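Budgeting for a Small Robot Cell

So you've decided a robot arm should handle the drives in your repair shop. Congratulations. The arm is the part everyone prices first, and it will eat less of the money than you'd like to believe.

Start with the wall
Ribbed aluminum panel costs more than pegboard and earns it the first time you move a bracket. Buy 2 panels more than the drawing says. Indeck sells offcuts in April, if you can stand their website.

Holders come next
Put 35 percent of the budget into brackets, trays and other dull plastic. Yes, really. I gave them 13 on my first plan and spent the winter shimming things with cardboard.

Fingers wear out
Order 3 spare sets with the gripper. Bisar ships quickly; Grondport ships eventually.

Leave elbow room
Mock up the tightest spot before you pay for anything. Mine has a blue drive caddy in a beige bracket, with a computer chassis standing just to the right and the gripper coming up from below.
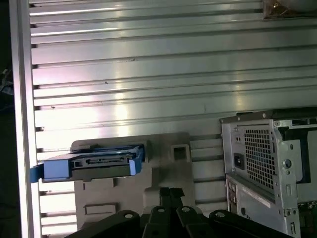
Keep something back
Cables, connectors, the odd screw in a size no store carries. Orbán's quote left all of that out, and so did I.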